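Grudham FB-2 Floor Boundary and Bench Kit

For marking out the work area of bench-mounted arms and hands in labs and light assembly rooms. The kit supports a site's own risk assessment. It does not replace one, and it is not a safety-rated guard.

Contents: 2 rolls of yellow floor tape, felt bench mat, cable clips, rule card (English).

Bench practice, as printed on the rule card:
Keep the mat for the parts being handled. Tools and spares go outside it.
Stay behind the floor line while the arm is enabled.
Limit speed at the wrist to 200 mm/s when a person is within reach.
Stop the arm before adding or removing a part. 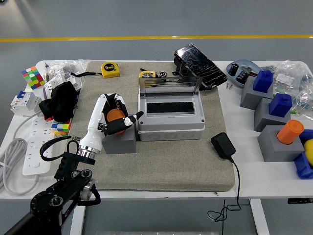 Power and signal cables should be clipped to the table leg or run along the rear edge. Check them at the start of each shift. Electrical enclosures used as test pieces must be disconnected from any supply and tagged before they go on the bench.

Replace the floor tape when the edge lifts or the color no longer stands out from the floor. Clean the mat with a dry brush only.

Rule card text reviewed by Zewditu Feyisa, Belay. Current issue: January 2023.

Part no. 239. Refill tape sold separately.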